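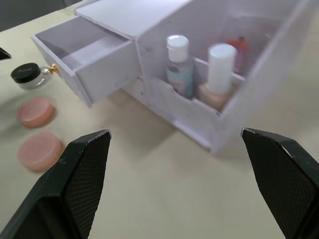
# Can it put my makeup away yet?

My sister-in-law asked me at dinner when she could buy a robot to clean her bathroom counter, and I laughed, and then I spent a whole month reading and pestering people about it. So I have opinions now! You're getting them.

My short answer is no, and I'd be suspicious of anyone who takes your deposit for one. My longer answer is that we've been asking for the wrong chores.

Everybody wants to see laundry. Fine, laundry is hard, shirts are floppy, I get it. But think about a vanity. A little drawer with a gold knob the size of a pea. Bottles standing in a compartment with a lip in front, so you have to lift before you can pull. Flat round things that like to skid off when you pinch them (I drop mine constantly, and I have thumbs). Then there's all the stuff that has no business being with the makeup in the first place.

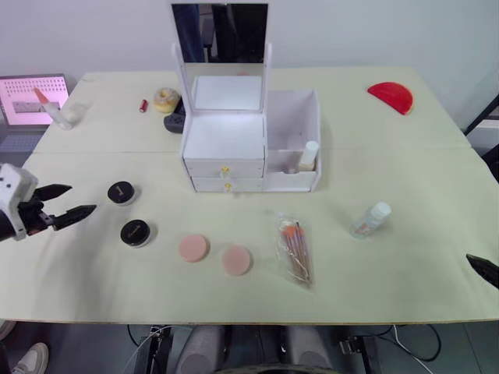
*Two grippers, one mirror, brushes in a bag, and a donut near the lipstick.*

Where does the donut go? You knew before I finished typing that. A machine has to know it too, and it has to know that a game controller doesn't belong in a drawer of blush, and that my idea of "put away" isn't yours. My friend Nuanchan Saithong keeps every sponge out on the counter because she likes them to air out. I'd shove them in a drawer and forget them until spring. Which one of us is the robot supposed to copy?

Arlo Nguyen-Tran, who packs orders at the Carnico warehouse and has strong feelings about all of this, thinks I'm being too gloomy. His building moves 3,000 parcels on a Monday, and he says a machine there already handles the dull boxes just fine. Sure, but boxes have flat sides and a label telling you where they go! Ask it to sort the returns bin, with the open lotions and the single earrings, and Arlo goes quiet and changes the subject to lunch.

I do think he's right about one thing. We judge these machines on the whole chore, when a piece of it would be plenty. I'd be thrilled with something that just picked up the small stuff and dropped it all in one tray. I'll sort the tray myself, with the TV on. 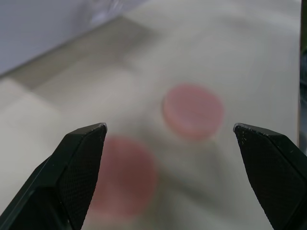 ## What I'd pay for

Two fingers and a patch of grip can cover a lot of housework if somebody sets the bar low enough. Give me the pickup, skip the folding and the conversation. And please let it be slow. I don't care if it takes all afternoon while I'm at work, so long as my foundation is in one piece when I get home.

My sister-in-law says she'll wait for the one that scrubs the sink.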